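Learning to close a wound

December
By Rahel Rainer

The evening course at Zarncombe starts at the butcher's. Svenja Tanner goes in before it shuts and asks for pork with the fat left on, because a piece that is all lean teaches people only half of what they need. She has run the course for 13 years. In that time she has spent more on meat than on needles, and she keeps the receipts in a biscuit tin.

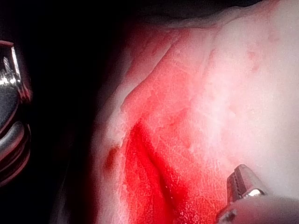 HEALTH & TRAINING

Muscle and fat take a stitch quite differently. In red muscle the thread wants to cut through if it is pulled too hard. Fat gives no grip and slides about, and beginners tend to answer this by taking bigger and bigger bites. Tanner tells them to put the needle in at a right angle to the surface and follow its curve round.

The trouble with meat is that it has to be bought, kept cold and thrown away. It also varies. One week's piece is firm, the next is stringy, and a student who did well in the first can go home from the second thinking she has forgotten everything.

So most of the practice is done on pads. Those sold by Hubmann are the ones Tanner likes, a cream-coloured synthetic skin that can be cut fresh each time. Red dye goes along the cut. Suleiman Oyewole, a dental nurse who joined in the autumn, thought this was theatre until he tried a pad without it. He says the stain makes him look at the edges. 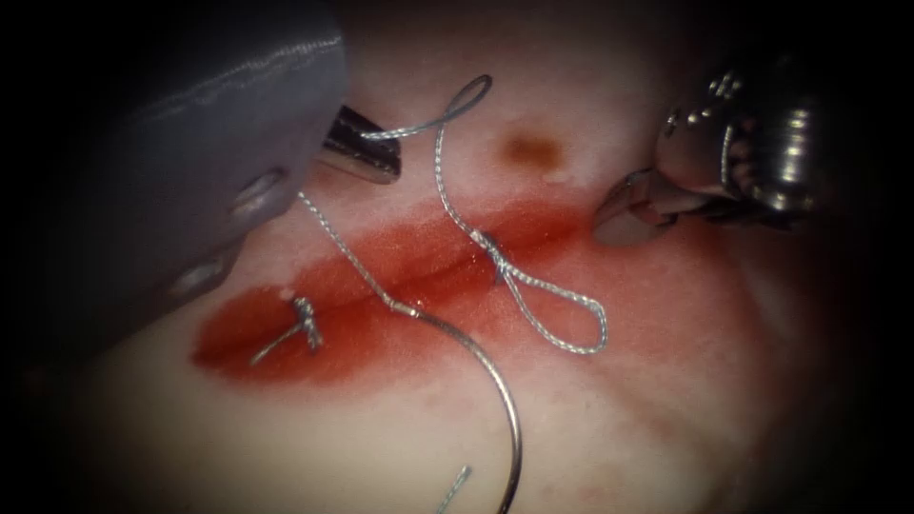
Braided thread looped above a stained practice pad.

Thread gets as much discussion as skin does. Braided thread is soft and holds a knot well, though it drags a little as it passes through. Single-strand thread slips through easily and then springs open unless it is tied with extra throws. Tanner starts everyone on braided and lets them change after 3 sessions.

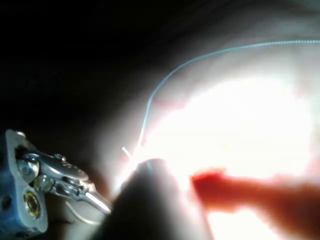 The knot

Benedikt Wyss, who retired from a surgical ward and now helps on the course, teaches tying. His rule is that the knot should bring the edges together until they touch and then stop. Pulled tighter, they pucker, and on a real patient the skin between the stitches may suffer for it. He likes the knot to sit to one side of the cut, with the tails trimmed short but long enough to find again.

He reckons he has watched 3000 of them being tied and still checks each one

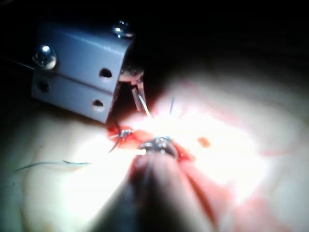
with the tip of a closed pair of scissors, lifting the loop slightly to see whether it shifts. If it does, he snips it out and the student begins again a little further along the pad. Nisha Sengar had 2 removed on her first evening. By the end of the course she was spacing her stitches without a ruler, and had bought a pad to use at her kitchen table.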